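Aus der Werkstatt für Wandfarben: Lavendel, Flieder und die Sache mit dem Nordlicht

Wer in den letzten Monaten bei uns im Laden war, kennt die Frage schon, denn sie kommt fast jede Woche: Geht Flieder in der Küche? Oder im Arbeitszimmer, wenn das Fenster nach Norden zeigt? Vandana Nishad hat für diese Ausgabe zusammengetragen, was wir bei den Beratungen dazu gelernt haben. Wer gerade nicht streicht, kann gleich zu den Terminen am Ende springen.

Helle Violetttöne bestehen im Grunde aus viel Weiß und sehr wenig Pigment. Deshalb reagieren sie stärker auf das Licht als ein kräftiges Grün oder ein dunkles Blau. Ein Ton, der auf der Karte eindeutig nach Flieder aussieht, kann an einer Nordwand grau werden. An einer Südwand wirkt derselbe Ton am Nachmittag fast rosa. Unter warmen Lampen verschwindet der Blauanteil weitgehend, und am Abend sitzt man vor einer Wand, die man so nicht bestellt hat.

Wir empfehlen einen Probeanstrich auf Karton, mindestens im Format A3 und in zwei Schichten. Der Karton wird im Lauf eines Tages an mehrere Stellen gehalten, auch in die Ecken und neben das Fenster. Direkt auf die alte Wandfarbe zu tupfen bringt wenig. Das Auge vergleicht dann ständig mit dem alten Ton, und ein Rest Gelb oder Terrakotta daneben verfälscht alles. Ein weißer Rand von zwei Fingerbreit um die Probe hilft.

Zum Untergrund: Auf frisch gespachtelten Flächen muss grundiert werden, sonst zeichnen sich die Stellen ab. Bei Pastelltönen sieht man das deutlicher als bei Weiß, vor allem im Streiflicht. Dinesh Bisht streicht die Grundierung in der Regel am Vortag und lässt sie über Nacht stehen. Auf alten Leimfarben hält keine Dispersionsfarbe. Die Probe ist einfach: mit der nassen Hand über die Wand fahren. Wird die Hand weiß und schmierig, muss die alte Farbe herunter.

Schwieriger als die Wand ist oft das, was davor steht. Zu Lavendel passen graue und sandfarbene Oberflächen gut, auch gemaserte Tischplatten in Beige, sofern die Aderung nicht zu kontrastreich ist. Beige mit einem Stich ins Graue hält sich im Hintergrund. Beige mit einem Stich ins Gelbe tritt neben Violett stark hervor, weil die beiden Farben sich im Farbkreis gegenüberliegen. Das kann man wollen. Ein paar Gegenstände in Orange oder Gelb reichen dafür aus, eine ganze Küchenfront in Vanille ist meistens zu viel.
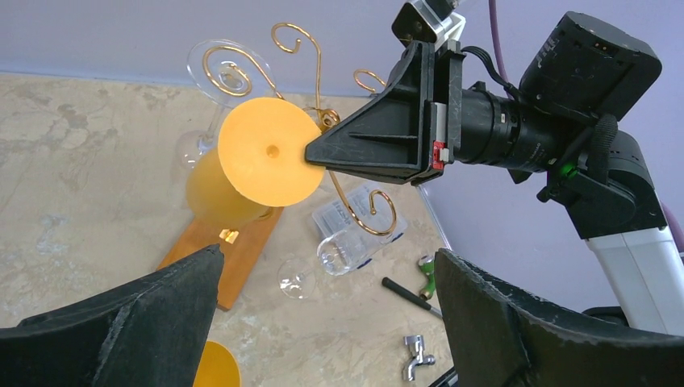 Foto: Sigrún Arnardóttir / Athanasiadis

Bei Holz kommt es auf den Farbton an. Geölte Eiche wird neben hellem Violett wärmer und manchmal etwas orange. Esche und Ahorn bleiben neutral. Nussbaum geht fast immer. Kiefer, die schon einige Jahre Licht bekommen hat, ist ein schwieriger Fall. Hier raten wir zu einem graueren Flieder, damit der Abstand zwischen Wand und Möbel nicht zu groß wird.

Die Decke sollte nicht in reinem Weiß gestrichen werden. Neben einer pastelligen Wand wirkt es kalt und lässt die Kante hart erscheinen. Besser ist ein gebrochenes Weiß, dem man einen kleinen Teil der Wandfarbe beimischt. Melquiades Mendoza rührt dafür einen Becher Wandfarbe in einen vollen Eimer Deckenweiß. Wer sich das nicht zutraut, kann die Mischung bei uns bestellen. Sie läuft an der Theke unter dem Namen Drellska, die Wandfarbe dazu heißt Prekurent und ist in matt und seidenmatt vorrätig.

Matt oder seidenmatt ist übrigens die zweithäufigste Frage. In Wohn- und Schlafräumen nehmen wir matt. Kleine Unebenheiten fallen weniger auf, und die Farbe wirkt ruhiger. In der Küche und im Flur ist seidenmatt praktischer, dort wird öfter gewischt. Matte Flächen bekommen beim Wischen schnell glänzende Stellen, die sich nur durch Überstreichen der ganzen Wand beseitigen lassen. Ein einzelner ausgebesserter Fleck bleibt sichtbar, auch wenn die Farbe aus demselben Eimer stammt.

Deshalb noch einmal die Bitte: Rezeptnummer aufheben. Sie steht auf dem Deckel und auf dem Kassenzettel. In unserer Kartei liegen inzwischen 3.000 Rezepte, und ohne Nummer dauert die Suche lang. Für das Ausbessern genügt ein Schraubglas mit einem Rest Farbe, randvoll gefüllt, kühl und frostfrei gelagert. Halb leere Eimer bilden eine Haut, und die Krümel davon landen später in der Rolle.

Termine und Hinweise

Der nächste Beratungsabend findet am 7. Februar in der Filiale Herkville statt, Beginn 18 Uhr. Kanchan Pandey zeigt an großen Mustertafeln, wie sich dieselben Töne unter Tageslicht, Halogen und LED verändern. Eigene Stoffreste, Fliesen oder Schubladenfronten bitte mitbringen. Die Teilnahme ist kostenlos, eine Anmeldung an der Kasse genügt.

Die neue Farbkarte umfasst 108 Töne und liegt ab sofort aus. Fächer zum Ausleihen gibt es gegen Pfand für eine Woche.

Im März bleibt die Mischmaschine wegen Wartung an zwei Vormittagen außer Betrieb. Die genauen Zeiten hängen an der Tür. Bestellungen nehmen wir in dieser Zeit weiter an, gemischt wird am Nachmittag.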